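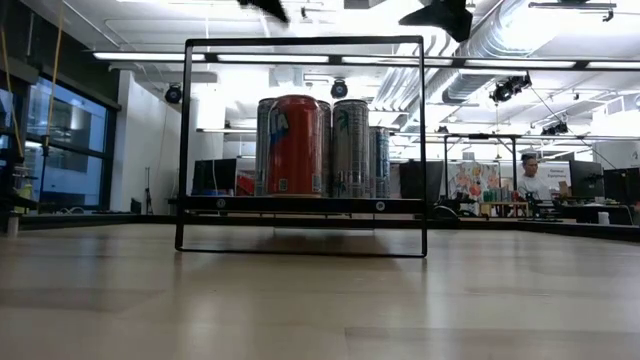 # Grandel two-finger gripper kit

The Grandel is a parallel gripper you build yourself and bolt to a small arm. It was drawn up by Yurii Yurchenko for picking up cans, bottles and jars, and most of the kits we sell go to people who have an arm already and are unhappy with the gripper that came on it. It can be put together on a kitchen table or at a shared bench in an evening or two.

The fingers close in a straight line and stay parallel. They taper towards the tip so that one can go down between two cans standing close together.

## What is in the kit

- Two printed fingers, black
- Palm plate and two guide rods
- One servo with its horn and screws
- Rubber pads, self-adhesive, one spare pair
- Cable, 2000 mm
- Bag of M3 screws and nuts
- Printed instructions, 13 pages

You will need to supply the arm, a 7 V supply for the servo and a controller board. The kit does not include a camera.

## Putting it together

Fit the guide rods to the palm plate first and check that both fingers slide freely before you add the servo. If one sticks, run a drill bit through the bore by hand. Do not force it with the servo connected – the gears are plastic and will strip.

The pads go on last. Clean the inside face of each finger with a little alcohol, press the pad down and leave it overnight.

Route the cable along the arm and leave slack at the wrist. Selamawit Woldegiorgis, who tests every batch at the Fulport workshop, ties hers at the elbow and again just behind the palm plate, and that is how the instructions now show it.

## Cans and racks

Full cans are easier than empty ones. An empty can weighs very little and gets pushed along by the first finger that touches it, so centre the gripper before closing. Start with the closing force at its lowest setting and go up one step at a time.

If you are picking from a wire rack, set the approach height above the top rail and come straight down. Coming in from the side saves a move but the finger can catch an upright. Cans at the back of a shelf should be left until the front ones have gone. Shiny surfaces can confuse a cheap depth camera, and a sheet of matt paper under the rack helps a good deal.

## Changes in this version

The finger screws are now longer and take a lock nut. Kits sold before February have the short screws, which can work loose after a few days of steady use. Write to Isamu Ebihara in the parts office and he will post you a set free of charge.

## Fits

Grerix arms, all sizes, with no adaptor. Estrella arms need the adaptor plate, sold separately. Drawings for the plate are in the downloads folder if you would like to cut your own.

Spare fingers and pads are sold in pairs. Orders are packed within five working days.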